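Notes from the gripper bench

Those of you who came by in August will remember that the left-hand gripper from the Sernberg pair was giving us grief, and I promised to write up what we did about it. So, with apologies for the length (I do go on once I've got a screwdriver in my hand), I'll tell you how the whole thing went.

The trouble started small. The jaws were closing a hair off center, and on thick fabric you could feel them wanting to twist. We pulled the log and found 921 closings since the last service, 91 of them flagged as uneven – far more than I'm happy with! I cleared a corner of the bench, got out the Proketside driver set and took the jaws off to give everything a good clean. There was lint in places I didn't know lint could reach.

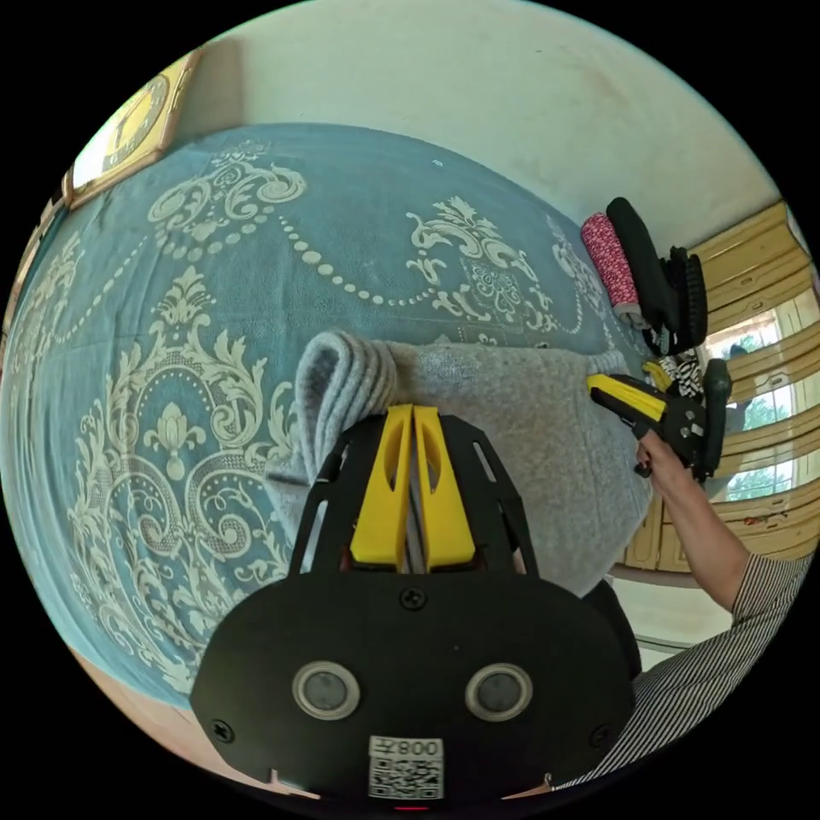 Knitwear is the thing I always go back to after a service, and I'd say the same to anyone who looks after one of these. A stiff box will forgive nearly any alignment, but a soft gray knit with a thick ribbed edge gives the jaws a fold to find and plenty of fuzz to snag on. Before you squeeze anything, bring the two yellow jaws nearly together and look at the gap between them, which should be narrow and run straight up to the tips. Then go over the cross-head screws in the black plate. The one just below the jaws is the one I check first, and then I do the two near the lower edges, a little at a time. Please don't lean on them. I stripped one last winter and I'm still cross about it.

After that comes the dull part, which is zeroing. We use the Plodex routine, 3 passes with the jaws empty and 3 on cloth, and I write the offset on a card that lives in the case. The spare jaw set from Koech is part number 439, if you're ordering – check the bag before you sign for it, as the older sets look very similar and don't fit.

The right-hand one is due for the same treatment next, so bring your lint brushes.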